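Backpack (daypack)

A daypack is a small backpack carried on two shoulder straps and used for school, commuting and short trips. The type usually has one main compartment closed by a long coil zipper, with one or more smaller pockets on the front. Woven synthetic cloth is the most common shell material, and navy is among the standard colors offered by makers such as Handby and Hajdu.

Front pockets

The front pocket holds items needed often, such as keys or tickets. It may close with a zipper, a flap or fabric tabs with snap buttons. Contrasting trim is sometimes sewn along the pocket edge, and many models add a reflective stripe for use after dark.

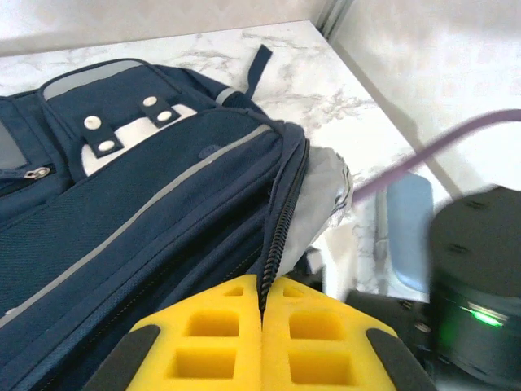
Navy daypack with gray trim, white snap buttons and a reflective stripe.

Seams and hardware

Seams on the curved parts of a daypack are often finished with piping - a narrow raised edge that helps the panel keep its shape. Small metal rings may be fixed near a pocket for attaching keys or a tag. Zippers are generally the first part to wear out. In a survey of 93 bags brought in for mending, the Prutport repair workshop found that almost all needed work on a zipper, and only six had a torn shell. 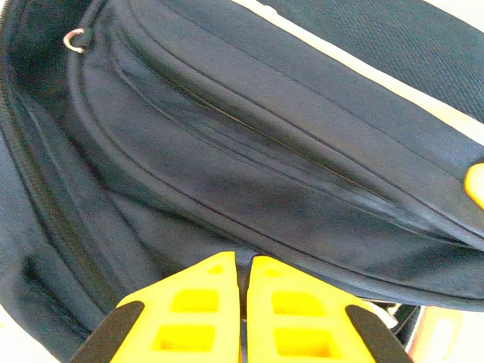 According to Ilona Gál, the curved pocket zipper deserves more attention than it gets, as grit collects along the bend and "people pull harder when they should be brushing it out." She recommends cleaning the teeth with a soft dry brush every December.

Storage

Daypacks are best stored empty, with all zippers closed. The Zundcombe care guide advises against hanging a loaded bag by its top loop.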